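Surkport Robotics Club
Progress report to the Gisler Fund, second period
Prepared by Patricio Tejada, club teacher

Dear members of the fund,

With this report I want to inform you how the students have advanced in the computer disassembly project, and how the money of the second payment was used.

In the first period the students learned to move the arms safely and to pick up simple blocks. Since December they work with real office computers, which the company Revau gives us when it takes them out of service. The goal is the same as in our application: the two arms should take a desktop computer apart into its main parts and place each part in the correct position of a tray, so it can be tested and used again.

The work is divided between two teams. The first team is responsible for the expansion cards and the memory. The second team is responsible for the drives and the processor. Cards are the better part of our results. The students found that the gripper must pull straight along the slot, with small pauses, or the card gets stuck — this cost them several weeks to understand. Memory modules are still difficult for us, as the white latches must be opened at both ends before the module is lifted. The processor lever was also a hard task, and for the moment a student checks the socket by eye before the arm comes close to it.

Of the second payment of $2,000 we spent $802 on gripper fingers and spare cables and $600 on the license of the Renirex control software. The part trays cost $173. The rest stays in the club account for the trip to the regional competition.

One delay I must mention. The lesson about reading the position of screws did not take place, because our instructor was sick, and I moved it to the next period. The students wrote their own short guide in the meantime, and I will send it to you when the spelling is corrected. 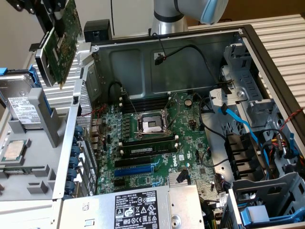

For the next period we plan to join the work of both teams into one program, from the open case to the full tray. I would be glad to receive your comments on this plan before we order the last parts.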